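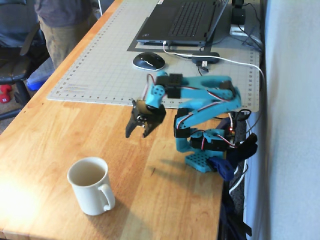

The arm and the mug, open day setup

Taking a small robot arm to a library open day. What am I going to regret?
Posted by Oona Suominen, 5/7/25

I've been talked into doing a table at the Clarnville library open day. The library asked for "something with technology in it" and I made the mistake of answering the email. My contribution is the desktop arm in the photo, teal printed parts, clamped to the edge of the table, with a laptop behind it. The plan is that it picks up a white mug by the handle, moves it over a bit and puts it down again. Then it does that for 4 hours.

At home it manages the mug most of the time. At home it also has an audience of one who already loves it. I don't know what it does in front of children, and I don't know what children do in front of it. The library is giving me one table and one outlet. They say to expect 200 people over the afternoon, though I suspect that number includes everyone returning a book.

Should I let visitors drive it, or keep it to a canned routine? And is the clamp enough or do I need to screw something down? The table is theirs and I'd like to be invited back. Or possibly I wouldn't.

Felicidad Catacutan
I did two of these for the Fenero makerspace and have opinions.

Don't screw anything into a library table. A clamp is fine if the tabletop is thick enough for it to bite. Folding tables often have a lip underneath and the clamp ends up holding on to the lip and nothing else. Go look at the table beforehand, or bring a board of your own, clamp the arm to that and then clamp the board to the table at two corners. Push the whole thing up and down by hand and see if the table walks.

Get the cables off the side where people stand. On your desk they hang down next to the wall, and that works because a wall doesn't have feet. In a library somebody will come through with a stroller. Tape them to the table leg and along the floor, and ask which tape they allow, because mine took up a stripe of floor polish and I heard about it until February.

On driving it: yes, but short turns. A canned routine gets watched once, politely. The moment a kid can make it miss, you have a line. Put a strip of colored tape on the table where hands stop, and keep your own hand near the power switch the entire time. It's a dull way to spend an afternoon but I would not skip it.

Swap the ceramic mug. I went in with one mug and came home with a handle. Plastic cups, and bring a stack of them. Try them at home first, though. They weigh a lot less than yours and ours used to shove them along the table before it got a grip.

Also check the windows. There's a patch of sun on your table in the photo. If your setup uses a camera to find the mug, sun like that can ruin a whole hour. If it just replays positions, ignore me.

plendum_736
just bring a video of it working

Oona Suominen
Thanks, Felicidad. It replays positions, so the sun can do what it likes. Board and cups are on the list. I've asked about the table and been told it is "a normal one."

plendum_736, I do have a video. It's four seconds long and ends well.

Ağca
Coming in after the sensible answer, but two things. Servos get warm if the arm holds itself up all afternoon, so give it a rest pose where it's folded down and supported, and park it there whenever the crowd thins out. Let it cool, have a sandwich.

Second, write down what you'll say when it drops something, as it will, and you will be in the middle of a sentence about how reliable it is. I used "and that's why we test." By the end of the day the kids were saying it before I could.

And make a sign with the answers to "did you build it" and "how much was it." You'll still get asked, but you can point.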